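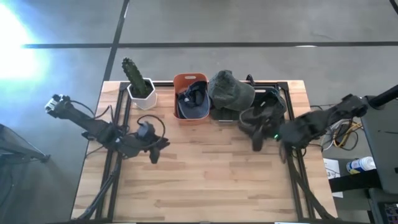

Reading time: 2 min

I went to the open day of Prastusel in February, when the heating in my own office was broken and any warm building looked good to me. Prastusel makes and sells caps. The house is in Nindmont, 13 minutes on foot from the station, and the last part goes uphill.

We started on the ground floor with the cutting tables. The cloth comes in rolls from a mill in Beaudoin and is cut in many layers at once, up to 81 for the thin cotton. The guide let us touch the pieces before sewing. A cap has more parts than I thought, and the small button on top is made by another firm.

Upstairs is the sewing room. It was quieter than I expected – most of the people were at lunch. On a good day they finish nearly 3,000 caps. I asked how they keep the brim in shape and received a long answer about steam, of which I understood half.

For me the best part was the talk about storing caps at home. I own too many and I keep them badly. Their advice was simple: use open bins and containers, one for each color, and put the cap in without pressing the crown. A navy cap can lie upside down in a bin, but the brim should not stay folded for months. Black fabric shows dust first, so brush it before you put it away. I have already tried this on my shelf with two old boxes, and I find my caps faster in the morning.

The shop at the exit was crowded. They had put out 300 caps from the older line, called Ernis, at half price, and I bought a green one, a little too large. Coffee was free until four o'clock. The next open day is planned for the fall – come early if you want to see the sewing machines running.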